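The Zoltley protocol allowed 434 demonstrations per operator. By Monday she had recorded all but 2 of hers.

The method was simple enough to fit on one sheet. The operator wore the head camera, held a gripper in each hand and performed the task at the pace of an ordinary person. The policy would learn from the motion of the grippers. Speech was permitted. Hesitation was to be left in.

She had asked Garrido about that last rule in her first week. The reply said that hesitation was data, and that the previous set, 1,653 episodes from the Storby site, had been cleaned of it. The model trained on those reached for everything at one speed and knocked over a good deal.

She sat down at the marble-patterned table and began. The cup was near the front edge, the basket behind it. She moved the left gripper toward the rim, stopped short and considered the angle. 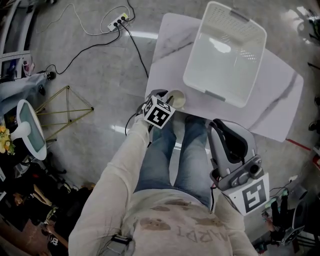 The pause ran longer than the sheet described as typical. She was thinking about her mother's kitchen, and about the colour of tea. Then she closed the fingers.

In December the results were posted. Over 100 trials the new policy spilled less. The report noted one behaviour it could not attribute to the task: at the cup, the arm would sometimes stop short and wait before it went on. Under recommended action, the author had written "none".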